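工坊记事本·珠串与小件

2025年4月16日

早上进来先开窗。昨晚用环氧胶的人走得晚，屋里还剩一点味道，风一吹就散了，倒把窗台上晾着的标签纸吹了一地，蹲着捡了好一会儿。捡完索性连桌子底下也扫了一遍，扫出来几粒不知哪年滚进去的小米珠、一截断掉的铜丝，还有我找了很久的那根细锥子。锥子尖还是好的，擦干净放回笔筒，心情一下子好了不少。

今天不打算赶活，主要想把Solheim那边转来的东西从盒子里请出来，铺开了好好看一遍，能动手的先动手，不能动手的把话写清楚，免得过几天又从头看起。Solheim是寄卖店，他们收东西有个习惯，一律用棉纸包成一小团一小团，再全塞进一个饼干盒，盒盖上写“首饰，杂”。这个“杂”字我每次看了都想笑，可是也真没有更好的写法。里头有项链，有别针，有戒指，新旧不一样，做工的路数也不一样，大概从前也未必待在同一个抽屉里。随盒子来的单子只有半页，写着“清洁、检查、需要的话重穿”，下面提了一句，说有几件是从Zundville的旧货集市收来的，哪几件没有写。已经在本子后面的问题页上记了，下回对账的时候问。

拆棉纸是件急不得的事。以前吃过亏，一只耳环的小配件粘在棉纸上，跟着纸一起进了垃圾桶，后来翻了半个下午才翻出来。所以现在的规矩是，拆下来的纸先不扔，摊平，对着灯照一照，再叠起来压在盒子底下，等整批活交出去再处理。各位如果看见架子底层有一叠皱巴巴的旧棉纸，请不要顺手替我收拾掉，谢谢。

用的是圆桌。长桌那边灯光虽然好，可是台面硬，珠子落上去会弹，弹起来就往地上跑。圆桌铺了布，东西放下去是稳的，手也可以绕着桌子走，从哪一边都够得着。桌布是米色底，外圈一道宽宽的橙色边，中间一个一个印着橙色的字母H，有人嫌它花，说看珠子应该用灰布。这话有道理，看颜色确实该用灰布，灰绒板我也一直备着。可是铺开认东西、分先后，用花一点的布反而有个好处，字母一格一格地排着，哪件放在哪个字母旁边，抬头喝口茶再低头，还能找得回来。我眼睛不如从前，这种笨办法越用越多。再说橙色看着暖和，下雨天在这张桌上做活，人不那么容易犯困。

铺布之前把布抖了，用粘毛滚筒滚过两遍。旧别针的针尖最爱勾线，布上有毛球也容易缠到爪镶里去。滚筒的纸快用完了，已经写进采购。

东西拿出来以后，先什么都不做，光看。这是我自己多年的脾气，学徒的时候师傅骂我慢，现在没人骂了，就更慢了。看的时候手里拿一支铅笔，不拿钳子。手里一有钳子就忍不住要去夹，夹一下，原来的样子就没有了。先看它自己愿意怎么躺着，链子有没有哪一段总要拧过去，别针放平了翘不翘，戒指倒下来往哪一边倒，这些小地方里都有话。
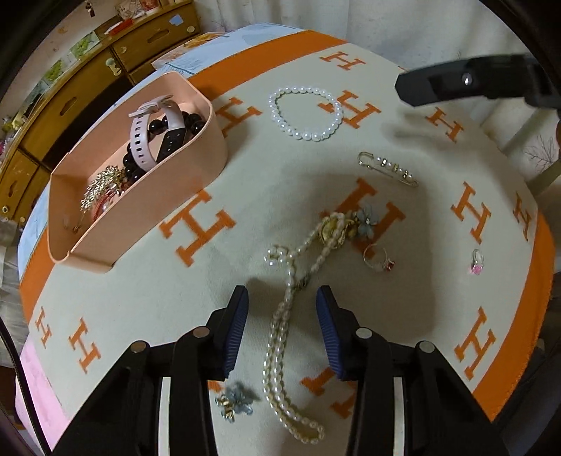

樊亦棠

先说长珠链，毕竟它最占地方。珠子是小小的椭圆形，奶白色，一颗挨一颗，拿起来比想象中沉，在手上绕一绕，有一种很老实的手感。上头连着一个圆的金色吊坠，面上刻了花，刻得很满。中段还有一处深色的小金属件，我起初以为是后来谁修断口时添上去的，拿放大镜看了又看，仍然拿不准，也可能本来就是扣子的一部分。在弄明白以前不拆它。写给同事：拆链子请从吊坠那一头开始，那个深色小件先原样留着，连同两侧的珠子一起保留。

检查珠孔用的是老办法，把链子轻轻拉直，看珠子与珠子之间露不露线。露得多，说明线已经松了；露出来的线要是发灰、起毛，就别犹豫，重穿。今天拉了几段，手上的感觉是松紧不匀，靠近吊坠的那边紧，往下渐渐地松，戴得多的链子常常是这样，最吃重的地方先撑开。我的意见是整条重穿，不做局部接线。局部接线省事，接口的地方却总会比别处硬一点，戴的人脖子上是感觉得出来的，只是不一定说得出来哪里不对。

线的事情多写几句，上次有人问过，我在走廊里说得太快，恐怕没有说清楚。椭圆珠子的孔一般顺着长的方向打，孔道就比圆珠长，线在里头磨的路也长，因此宁可用稍微细一号、捻得紧的丝线走双股，不要用粗的单股硬塞。柜子里Savley的丝线还有，米白和象牙白都有，这一条我倾向用象牙白，米白放在旁边一比，显得太新，像旧衬衫上换了一粒新扣子。剪线的时候不要小气，按成品长度加倍以后，再多留80厘米。我知道剩下来的线头看着心疼，可是打到最后几个结发现线不够，那才真正叫心疼，整条都得退回去。留出来的线还可以拿去练结，练结的盒子在窗边抽屉里，谁都可以用。

下线之前先把线拉一拉。丝线刚下轴的时候带着弯，也还有弹性，不先拉过，穿完挂几天链子就长了。我的做法是一头夹在台边的小夹子上，另一头坠一个布包的小砝码，让它自己垂着，趁这工夫去做别的。有人喜欢用手使劲扯，也行，就是容易扯得不匀，捻也会松。线头用针蘸一点胶捻尖，胶千万不要多，多了硬得像牙签，进孔时会刮到孔壁。捻好以后斜着剪一刀，比平着剪好穿得多。

结要不要每颗都打，想了一阵。小珠子每颗打结，整条会变长，手感也从滑溜溜变成一粒一粒的，有人喜欢，有人觉得不像原来那条了。原来的穿法我还要在灯下再看一看，看清楚了照原样做。Solheim没有提要求，凡是没有提要求的，我都当作“照旧”。旧东西到了我们手里，最好的情形是交出去的时候，人家觉得它精神了，可是说不出来动过哪里。

打结的手势也记一笔，给新来的同事。结先松松地绕，用锥子尖挑住结心，推到珠子跟前，再慢慢收紧，锥子最后才退出来。收的时候锥子要贴着珠子走，别往外撬，一撬结就跑了，跑到离珠子远的地方再紧住，那就只能用针一点一点去挑。挑结的时候请坐下来，最好先去喝口水。我自己最糟糕的几次返工都是站着挑结挑出来的。收尾的线头留5厘米，回穿进邻近的几颗珠子里再剪，不要图快在最后一个结上点胶了事。点胶的结看着牢，过两年胶一黄，结就脆了。

吊坠单独说。刻花的面最会藏东西，香粉、护肤霜、柜子里的灰，年深日久压在纹路里，变成一层灰褐色的底。可是这种底也不能全洗掉，刻花就靠深浅看得出来，洗得一干二净，反倒平了，像一张没有影子的脸。今天只用软毛刷蘸了很淡的中性皂水，顺着纹路走了一遍，拿棉签吸干，没有泡，也没有上超声波。背面和吊环处试了一小点，看过棉签上的颜色才敢往正面去。Dilach的擦拭布我只用在边缘和背面，正面没有碰，那块布里带抛光剂，一擦就亮，亮得很快，可是亮过了头就退不回来。抽屉里有两种Dilach的布，长得几乎一样，带抛光剂的我已经在角上缝了一针红线，请大家认红线。

说到亮，又想起砂纸的事。上回有人修别针背面的毛刺，拿的砂纸太粗，背面是顺了，却留下一片雾蒙蒙的细痕。金属小件收毛刺，请从1,000号起，蘸水，轻轻带过去就可以，还不够再加细，不要往粗里退。粗的那一沓我收到下层的铁盒里了，需要的人自己去拿，多走两步路也好多想一想。

旁边的浅蓝花朵胸针是这批里我最喜欢的，五片花瓣半透明，中间金色的花心，放在米色布上像一朵刚浮起来的什么花，我说不上名字。料子暂时不下结论，玻璃、树脂都有可能，也许还有别的，没有把握之前一律按最娇气的来伺候：不碰酒精，不碰热水，不碰超声波，只用气吹吹掉缝里的浮灰，再用干的软笔扫一扫。花瓣这种东西，最怕人拿花瓣来提。拿的时候请捏背面的底座，如果不知道底座在哪里，就先不要拿，用小托盘凑过去，让它自己滑上来。背面的针活动还算顺，锁扣有一点涩，我点了针尖那么大的一滴钟表油，来回开合几下，多余的用纸角吸走了。油不能多，多了会沾到衣服上，浅色的绸子沾上一点油就毁了。

金色细戒圈镶红石头的那一枚，立不住，一放下就侧着躺。细戒圈都这样，上头重，下头轻。量指圈的时候套在戒指棒上转了转，圈形还算圆，没有明显的瘪处。石头用塑料头的探针从侧面轻轻推，推不动，耳朵贴近了晃也没有听见响，镶口暂时可以放心。红石头是什么，留给有仪器的人去看，我在单子上只写“红色石头”。这一点想请大家以后都照着做：没有测过的，颜色写颜色，形状写形状，不要替它起名字。从前有一张单子上顺手写了“红宝石”，后来为了那几个字来来回回解释了很久，彼此都不愉快，其实当初少写两个字就好了。

银色小戒指上头是一朵粉色的、像花的石头，可爱得很，像小姑娘过生日收到的那种。我把它跟红石头的那枚分开装，虽然都是戒指，可是硬软不一样，放在一个袋里走几步路就会互相磨。银色的部分略有些发暗，先用干布擦了内圈，外圈靠近花的地方留着，等找到那支最细的竹签再裹上棉花慢慢来。竹签上次做模型的同事借走了，借走没有关系，用完请还到原来的竹筒里。花瓣一样的纹路里如果有脏，也用竹签，不用钢针。钢针滑一下，留下的印子是补不回来的。

还有那只做成安全别针样子的胸针，金色，横杆上一排小珍珠和透明的水钻，一头盘着圈。做这种款式的人真有意思，把家里最不起眼的小东西拿来打扮了一番，平平常常别在毛衣上，一定好看。小珍珠是粘的还是穿的，从上面看不出来，用探针逐颗轻轻碰了碰，没有觉得哪一颗活动。水钻最怕水，这里多说一句，底部有镀层的水钻进了水会发乌，发乌以后就再也亮不起来，所以凡是带水钻的，宁可脏一点也不要洗。拿干净的软刷子，从杆子的一头往另一头扫，不要来回蹭。盘圈的那一头兼管弹力，开合时请托着它，别只捏住杆子掰，掰多了圈会松，针就咬不住了。

最后是有弹力的珍珠手串，圆圆的白珠子，光泽很亮，放下去自己就摊成一个松松的圈，正好搭在一个H上面。弹力线的东西，我照例不相信眼睛，只相信手。撑开一点，松手，看它回得快不快；再换一个位置，又撑一点。回得慢，或者松手以后珠子之间留着缝，就该换线了。今天试下来，回是回得来，只是不太有精神。弹力线换起来不费什么工夫，我主张换，省得哪天人家在公共汽车上绷断了，蹲在地上一颗一颗地捡，想起来就替人家着急。换线时旧线先别剪断，找到结，从结旁边剪，珠子顺着V形槽板滑下来，次序不会乱。次序看上去好像无所谓，都是圆的白的，可是从前穿的人多半是挑过的，颜色相近的放在一起，稍微有一点瑕的藏到结的旁边。这份心思应该替人家留着。

弹力线打结用外科结，拉紧后在结上点一滴软胶，让它自己干，干透了再把结藏进孔里。胶刚点上就往孔里塞的话，会把相邻的珠子粘在一起，手串就有一段不会弯了。我知道大家都晓得，可是今年已经见过一回，所以还是写下来。胶瓶的盖子也请盖紧，上个月那一瓶是整瓶硬在架子上的。

中午吃的是带来的饭，在外间吃，里间铺着东西的时候不吃东西也不喝甜的，这一条我自己有时候也守不住，今天守住了。吃完洗手，不搽护手霜，回来继续。午后的光从窗子斜着进来，落在橙色的那圈边上，整张桌子都暖洋洋的，坐着坐着竟然有一点舍不得收。做我们这一行的人，东西在手里只有短短一段日子，洗好、穿好、包好，就要送出去了，往后在谁的领口、谁的手腕上，都不知道。铺在桌上的这一会儿，就算是跟它们打个照面吧。

清洁用的皂水下午重新配了一碗，早上那碗已经凉了，也有些浑。顺便把配法抄在这里，墙上那张纸被水溅花了，字快认不出来：中性皂液几滴，温水一小碗，水温以手背不觉得烫为准，搅匀了静一静，等泡沫散掉再用。每件东西接触皂水的时间要短，刷完马上用另一碗清水带过的棉签收干净，再放到干毛巾上。珍珠一类的只用拧得很干的软布擦，绝对不浸。穿好线的珠链尤其不能浸，水会顺着线走到孔里去，外面看着干了，里面还潮着，线一潮就往下坠。

毛巾上晾的时候，上面要盖一层纱布挡灰。晾在毛巾上的金属小件，最多30分钟就请翻一次面，毛巾贴着的那一面不透气，放久了会留下一块一块的水印，擦起来很烦人。我设了厨房定时器，那只定时器声音特别大，如果谁在隔壁被它吓了一跳，是我，对不起。

收东西的顺序也写一下。先收戒指，再收胸针，链子最后收。戒指小，又会滚，留到最后的话，手累了心也散了，最容易出岔子。胸针一律扣好再收，针尖套一小段软管。链子不要绕圈，平放进长条盒里，下面垫无酸纸，中间隔一层，吊坠另外包一个小包，用纸绳松松地系在旁边，免得它自己在盒子里滚来滚去，蹭到珠子。珠子的皮比我们以为的娇嫩，金属轻轻蹭一下可能看不出来，蹭得久了就会失掉那一层柔柔的光。珍珠也不要装进完全不透气的塑料袋里过夜，放布袋或纸盒都好。手串因为还要换线，放在浅碟里，碟子上扣一个玻璃罩，罩子旁边放了一张写着“待换弹力线”的条子。

标签用棉线系，不用胶贴。铅笔写，不用圆珠笔。标签上写什么：来处写Solheim，品名写最朴素的叫法，后面留空给做活的人签字。今天的标签已经全部写好、系好，本子后面的登记页也抄过一遍。登记页上“状态”那一栏，请大家不要写“好”或“不好”，下一个看的人不知道你说的好是什么好。写“可佩戴”“待重穿”“待清洁内侧”，哪怕多写几个字，也比一个“好”字有用。我知道自己写得啰唆，可是跟首饰打交道，啰唆一点总没有坏处。

接下来要做的，写在这里，也抄了一份夹在夹板上：

长珠链：查清原穿法，拆，重穿，Savley象牙白，双股。中段深色金属件保留，问过再说。
圆吊坠：正面已轻刷，不再加工。吊环内侧磨损处量一下，记在登记页。
浅蓝花胸针：已除尘，锁扣已上油，过几天再开合一次看看涩不涩。
红石细戒：镶口已查，待送检时一并带去。
粉花银色小戒：内圈已擦，外圈等竹签。
别针式胸针：干扫完成，不再碰水，可包。
珍珠手串：换弹力线，照原次序。

采购：滚筒纸、弹力线（透明的，细的那种，上回买粗了）、软管、标签用的棉线。Dilach的不带抛光剂的那种布也可以再添，如果买的时候认不清包装，就把旧的剪一小角带去对。

Solheim的人在电话里提过，他们打算九月在店里做一个小小的旧首饰陈列，问我们能不能帮忙写几句保养的话，放在柜台上给客人拿。我应下来了，时间还宽裕，可是这种事拖一拖就会拖到跟前。先记几句想到的，大家看见了随手往下添：珍珠最后戴、最先摘；喷完香水等一等再戴；戴完用软布擦一遍再收；不要挂着收，平放着收；不戴的日子也拿出来透透气。话要写得短，写得亲切，不要写成告示。我起了个头，写着写着又长了，请哪位手上利落的帮我删一删。

还有一个想法，不一定做得成。那个陈列要是铺布的话，不如就用带点颜色的布，别再用黑丝绒了。黑丝绒当然衬东西，可是一上黑丝绒，什么都端起来了，客人连伸手都不敢。像今天这样，珠子呀花呀散散地放在一张圆桌上，人走过去会想坐下来，拿起一件来问问这是谁戴过的。旧首饰就该让人想问一问。当然，布要先洗过，新布会掉浮色，浅色珠子放上去久了不放心。

傍晚把布收了，在阳台上抖，抖之前先在地上铺了一张旧床单，怕有什么小东西夹在褶子里，抖出去就找不回来。床单上只落了一点线头。布边有一小处脱线，晚上带回去锁一锁。锥子、镊子、气吹归位，油瓶擦干净，灯关了，里间的柜子锁好，钥匙还在老地方。拉着的线没有取下来，坠着砝码，让它过一夜，明早来的人请从另一侧绕过去，别碰到。

补记：走之前又去看了一眼线，象牙白在灯下比白天看着黄一些，明天拿到窗口，跟珠子并排再比一次，比好了再剪。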